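Category: Club Guides > Scoring and Match Day > Set-up

Section 3. Preparing the Novedier scoreboard for a home match

This section is for the person who takes care of the scoreboard on match day. It explains how to connect the Novedier console to the display board, how to enter the two teams, and how to test everything before the toss. If your club uses only the paper scorebook, you can go directly to Section 4.

Please start when the ground is opened in the morning. The console needs some time to find the display, and it is not pleasant to do this work when the batters are already walking out.

3.1 Connecting the console

1. Put the console on the scorer's table, with the screen toward you. Keep it out of direct sun, as the screen becomes difficult to read.

2. Connect the power cable to the console first, and then to the wall socket.

3. Press and hold the green button until the word READY is shown.

4. Walk to the display board and turn the key on the left side to position 2.

5. Return to the console and choose Find Display. Wait until the display number is shown on the screen. At our ground in Puvonham the number is 544. Other grounds will have a different number, which is written inside the door of the board.

6. Choose Connect. All digits on the board must now show zero.

Note: If a neighboring ground also uses a Novedier board, you may see more than one number in the list. Check the number carefully. Last August our Second Eleven changed the score at Prondudden for several overs, and we had to write them a letter.

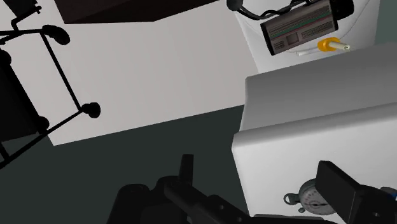
3.2 Entering the teams

1. Choose New Match, then the type of match. For league games, choose Limited Overs.

2. Enter the name of the home team. The board can show a maximum of 15 letters, with spaces included. Longer names must be made shorter by you, because the console will simply remove the end.

3. Enter the name of the visiting team in the same way.

4. Enter the batting order only when you have received the team sheet signed by the captain. A list told by voice is not sufficient.

5. Check the number of overs with both umpires. If rain has shortened the match, enter the new number here and not in the Settings menu.

6. Choose Save Match.

Caution: After the first ball is entered, the type of match cannot be changed. If you have chosen wrong, you must close the match and begin again from step 1.

3.3 Testing the display

Ask one person to stand at the pavilion gate, where the players come out. It is the place from which most people look at the board.

1. Choose Test, then Full Display. Every digit should show 8.

2. If some part of a digit stays dark, write down which one. The match can still be played, but the part should be replaced during the week.

3. Choose Test, then Wicket. The wickets digit must go up by one and return to zero.

4. Choose Test, then Target. This line is used in the second innings only, and for this reason a fault in it is often discovered too late.

5. Leave the Test menu. If you forget it, the board will not accept any runs.
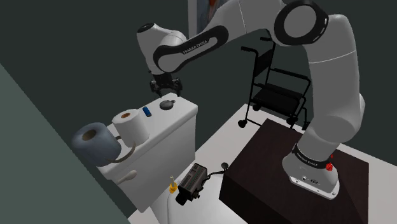 3.4 During the match

Enter each ball after the umpire has finished the signal, and answer the signal by raising your hand. Do not enter extras until you have seen which kind they are. A bye and a leg bye give the same total on the board, but not in the bowling figures.

To correct a mistake, press Undo. The console remembers the last 3 overs. For an older mistake, open Match Record, select the ball, and enter the right value. Tell the other scorer before you do it, so that the two records stay equal.

Warning: Do not open the back of the display board while the key is in position 2. Turn the key to position 0 and remove the cable first.

For replacement digits and keys, write to Peadar Kavanagh at the Hegarty Ground office.

Comments

Caoimhe Lynch: Thank you, this is clear. Can I change the visiting team's name after Save Match? I spelled it wrong.

Peadar Kavanagh: Yes, in Match Record, top line. Only the type of match is locked.

legside_lou: Our console stays on Find Display forever. Any ideas?

Peadar Kavanagh: Check that the key at the board is in position 2. In position 1 the lights work but it does not receive.

Contact the club | Copyright Puvonham Cricket Club | Back to top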